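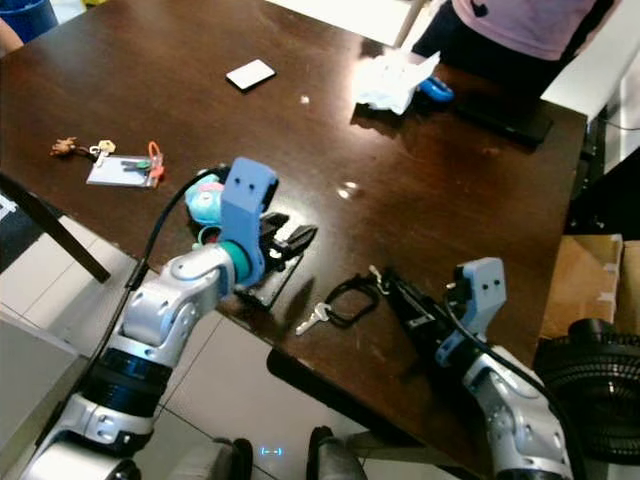 Speaker notes: open day demonstration, Drultside
Running time 17 minutes, then questions. 30th January version. Replaces the notes from July.

Start before people have finished sitting down. Good morning, thank you for coming out to Drultside. We have 17 minutes on how a two-armed robot learns to handle small things on a table, and then as many questions as we have time for. The next group comes through right after you, so if I cut somebody off, find me at the coffee.

Ask for hands: who has seen an industrial robot at work, in a plant or on a tour? Most people will have. Those machines do one job and the part is always in the same spot. Keys on a table are a different problem. A key ring never lands the same way twice. The loop folds over, the key slides under it, and the arm has to deal with whatever shape it gets.

Slide 2. The project
The project is called Ruria. Software for the arms comes from Niazi, and we do the training and testing at Drultside. Keep this slide short. The July group got five minutes of company history and it was too much.

Slide 3. Why keys
Say why we use everyday items: keys, a plush keychain, a card holder with a clip. They are cheap, everybody knows what they feel like, and they are hard for a gripper. A key lying flat on a polished table has almost no edge to grab. Plush is the other way around. It gives when you squeeze it, so the fingers close further than planned.

Mention the shiny tabletop. Overhead lights reflect off dark polished wood, and a bright patch can hide a small metal part from a camera. We could put down a mat. We leave the wood as it is because kitchens and offices have shiny tables too.

Pause here for the first question if there is one. If not, go on.

Slide 4. Two arms
Explain that each arm ends in a gripper with two fingers that open and close. That is all the hand there is. No thumb, no palm. Picking up a key ring by the loop is fairly easy. Picking it up by the key is harder. Passing it from one gripper to the other is hardest, since both arms have to agree on where the thing is while it swings.

People always expect this part to go fast. Tell them it will be slow. The speed is set low on purpose when visitors are in the room.
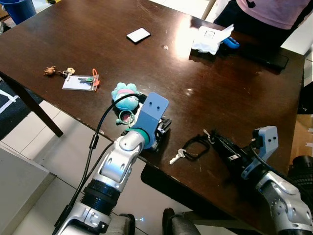 What happens when the robot misses a key?
It opens the fingers, backs off a little, and tries again from a new angle. After five misses on the same item we stop the run and a person moves the item to a better spot.

Slide 5. How it learns
A person guides the arms through the task many times, and each run is recorded. The software then works out what the good runs have in common. A typical session here is 30 runs of one task. Do not promise a number for how many sessions a new task takes. It depends on the task and I got this wrong in July.

If someone asks about jobs, give the straight answer. The work we have in mind is sorting and tidying in places that have trouble finding staff for it. We don't know yet how well it will do outside this building.

If someone asks about price, say it is not for sale and move on.

Slide 6. Zovico trial
Zovico has agreed to a trial at its lost property desk. Staff there handle loose keys and ID cards all day. The first stage is simple: one item at a time, from table to tray, with a person next to the arms at all times. Second stage adds the handover between grippers. No dates on the slide, and don't give any out loud.

Before moving people up to the table
Everyone stays behind the tape. Bags on the floor by the chairs. No reaching over the table, even if an item falls. Point out the stop button and say who is holding it. Two visitors at a time may come to the front for a closer look, then swap.

Leave slide 6 up during questions. Handouts are on the shelf by the door.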